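Teaching by Demonstration: Two-Arm Tasks with Soft Containers
Course handout, Unit 5

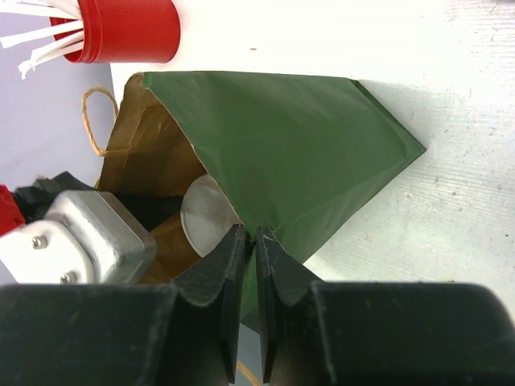 Read this handout before you come to the lab. It covers how we record demonstrations on a two-arm setup, how to choose between guiding the arms by hand and driving them remotely, and what to write down while you work. The lab sheet with the station settings is separate.

1. Where this unit fits

In the earlier units the objects were rigid. A block has the same shape before and after you pick it up, and if you know where one corner is you know where the rest is. Bags, pouches and sacks don't work like that. A paper bag has a stiff bottom fold, soft sides, and an opening that can close when you grip it in the wrong place. The position of the bag tells you very little about the position of the opening.

We could try to write a model of the paper. People have done this for cloth and rope with some success, but it takes a lot of work and the result usually fits one material. In this course we take the other route. A person performs the task through the robot, we record what the robot sensed and what it was told to do, and we fit a policy to those recordings.

The task for this unit is unloading a bag that is lying on its side. One arm holds the bag at the edge. The other arm goes in through the opening, takes hold of an item, and brings it out onto the table. In the second lab session you will also do the reverse, placing an item into the bag.

2. Two ways of giving a demonstration

Kinesthetic teaching. You hold the arm and move it yourself. The motors compensate for the weight of the arm, and the joint encoders record where it goes. You feel contact directly, through the arm, so you know when a finger is pressing on the table. The drawbacks for this unit are practical. Each arm needs one person, or one person with both hands fully occupied, and your hands and forearms end up in view of the cameras. A policy trained on images with hands in them can learn to depend on the hands.

Teleoperation. You move a pair of leader arms, and the follower arms copy them. Nothing of you appears in the wrist cameras. One operator can run both arms. You lose most of the feeling of contact, and you have to learn to judge it by eye. With paper, a useful cue is the small puckering that forms where the fingertips meet. If the puckers spread well beyond the fingertips you are probably pulling.

We use teleoperation for all graded recordings. The kinesthetic mode is available for practice, and I suggest using it once at the start. Move the arm into the bag by hand a few times and pay attention to the angle you choose without thinking about it. Most students do better on the leader arms after that.

3. The roles of the two arms

It helps to name the arms by what they do. We call them the holding arm and the reaching arm. Left and right may swap between episodes, and that's fine as long as the log says which is which.

The holding arm:
Grip a single thickness of paper where you can, close to the lower rim.
Keep the wrist level with the table.
Once the grip is made, move as little as possible.
Correct slowly if the bag slides.

The reaching arm:
Approach along the line the opening faces.
Enter with the fingers only as wide as they need to be for the item.
Stop before closing. A pause of half a second gives the policy a clear frame to learn from.
Come out along the same line you went in.

The handles need attention. They are twisted paper cord, they stand up from the rim in whatever direction they were last bent, and the reaching arm can easily hook one on the way out. When that happens the whole bag comes along with the item. If you hook a handle, don't shake it off. Back up, lower the wrist, and come out again. Keep the episode and mark it as containing a recovery. These are worth having.

4. What is recorded

Each episode stores the following at every time step:
Joint positions of both follower arms
Joint positions of both leader arms
Gripper opening, commanded and measured
One image from each wrist camera
One image from the overhead camera
The episode label and the operator's station number

The leader positions are the actions. The follower positions are part of the state. The two are never quite equal, and the difference carries information. When the follower is pressing against something, the leader goes on moving and the follower stays behind. A policy trained on follower positions as actions will tend to touch objects without holding them. This was the main mistake in last year's reports, so check your data loader before you train.

The wrist cameras are mounted behind the fingers, so the robot's own gripper takes up a large part of every wrist image. Leave it there. The fingertips give the network a fixed reference for where contact will happen. Cropping them out made results worse in every run we tried.

Wrist images also show the other arm whenever the two are working close together. For two-arm tasks this is useful. From the holding arm's side, the position of the other gripper relative to the opening is often the best sign of how far along the task is.

5. Software on the lab machines

Recording goes through Datau, which handles the cameras, the leader arms and the clock. You start and stop episodes with the foot pedal. Press once to start, once to stop, and hold it down to discard.

Review and labeling are done in Candero. Open your session, play each episode at double speed, and assign one of these labels: success, success with recovery, failure, or bad recording. Bad recording is for technical faults only, such as a dropped camera or a leader arm that lost its zero. An episode where you missed the item is a failure, and it should be labeled that way.

Both programs write to the shared drive. Don't keep your only copy on the station.

6. How much data

The reference set for this task has 1,118 episodes, recorded by several operators over one term. You don't have to match that. Each group records 300 episodes and may combine them with the reference set for training.

Plan your time. An episode is short, but resetting the table takes longer than people expect, and you will get tired. Change operators when the quality drops. Tired operators move in straight, fast segments with long waits between them, and the policy copies the waits.

7. Variation

If every episode starts with the same bag in the same place, the policy will learn that one place. Vary these on purpose:

Position and rotation of the bag on the table
Direction the opening faces
Shape of the opening, from wide to nearly closed
Position of the handles
Item in the bag, and how deep it sits
Other objects on the table, at the edge of the work area

Vary one or two of them at a time and write down which. Changing everything between every episode makes failures hard to trace later.

Pay some attention to items that are hard to see. Translucent plastic in a brown paper interior has little contrast, and the only strong cue may be a shiny rim. The overhead camera may not see it at all. A reasonable share of your episodes should use items like this, with the rest split between opaque items of different sizes.

Bags wear out. The paper softens along the creases and the rim starts to tear. Use a bag until it no longer holds an opening, then replace it and note the change in the log. Don't use new bags only. A policy trained on crisp paper does poorly on soft paper, and the bags at the evaluation are well used.

8. Common problems in the recordings

The bag moves when the reaching arm enters. Usually the entry angle is too steep and the fingers catch the lower inside surface. Lower the wrist before you enter.

The opening closes. The holding arm has gripped both sides of the bag together. Release, open the paper with the reaching arm, and grip again on one side.

The grippers touch. Light contact is harmless, but it triggers a torque warning and Datau marks the time step. If you see repeated warnings, move the holding grip farther along the rim, away from the entry line.

The operator looks directly at the table. You have a better view from your chair than the robot has from its cameras, and you will make decisions the policy has no way to reproduce. Turn toward the monitor and work from the camera images. It feels slow for the first dozen or so episodes.

Pauses at the start. Start moving when you press the pedal. Long still stretches at the beginning teach the policy to stay still.

9. Training and evaluation

Use the starter code. The default policy predicts short chunks of actions from the current images and joint positions, and it runs on one lab GPU. Train once on your own episodes only, then once on your own plus the reference set, and compare.

Hold out entire recording sessions for validation. If you split at random across time steps, neighboring frames land on both sides and the validation loss will look far better than it should.

Loss on held-out data is a weak guide to success on the robot. Save several checkpoints and run at least two of them on the real arms. Report completed trials out of attempted trials, and count a trial as complete only when the item is on the table and both grippers have let go.

10. To hand in

A report of no more than five pages, with your labeled episodes in the group folder. Include the table of variations, the comparison of the two training runs, and a short discussion of your failures with still images from the wrist cameras. Pick the failures you can't explain as well as the ones you can.

Reports are due at the end of October. Station bookings open at 9 a.m. and go quickly in the last week.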